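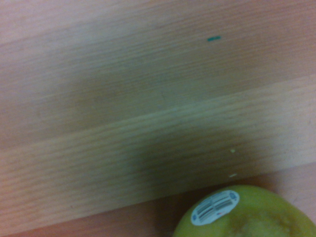
Idalina Calado reckons oil beats varnish on a kitchen table every time, but my neighbour swears by the opposite. Who do I listen to? It's pale timber, kids eat at it daily, and I've got 3 days off to get it done!

Divina Tolentino
Hardwax oil, you'll love it! Sand along the grain, wipe on a thin coat, buff it off after 20 minutes — then leave it overnight and go again. Ours has had six years of spaghetti and texta and I just touch up the sad bits. Such a satisfying job. Pale timber can go a bit yellow, so try it underneath first.

Panley
varnish. did mine in February, no dramas

Mullach
Either's fine, but lay the oily rags out flat outside to dry. They can catch fire if you leave them bunched up!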